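The Green One

Tamara had until half past 4 to pack for Brirkside, and at ten past she was still sitting on the floor with her socks.

"You only need enough for the weekend," her grandfather said from the hall. Nelu had packed the night before. His case stood by the door with his coat folded over it.

She put in the socks, the jumper and the book she had promised to return to Angelica. Her mother's old backpack was smaller than it looked. The zip stuck at the corner, the way it always had, and she worked it back and forth until it gave.

"Is there a toy going?" Nelu asked.

"I'm too old for that."

"I didn't ask how old you were."

She filled her water bottle at the kitchen tap. It was 18 stops to Brirkside on the slow train, and last time she'd been thirsty by the third. When she came back he had gone to check the stove again, and she stood for a while looking at the shelf over her bed.

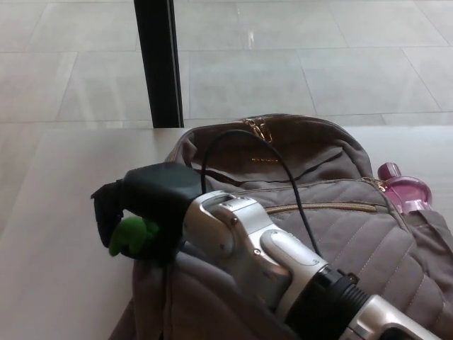 The quilted backpack, the pink bottle in its side pocket, and the green one.

Nelu came in with his coat on. He looked at the bag, then at his watch.

"All set?"

"Nearly," Tamara said. "Can you hold it shut while I do the zip?"

He held it. They made the train, and she slept from Kamata onwards with the bag on her knees.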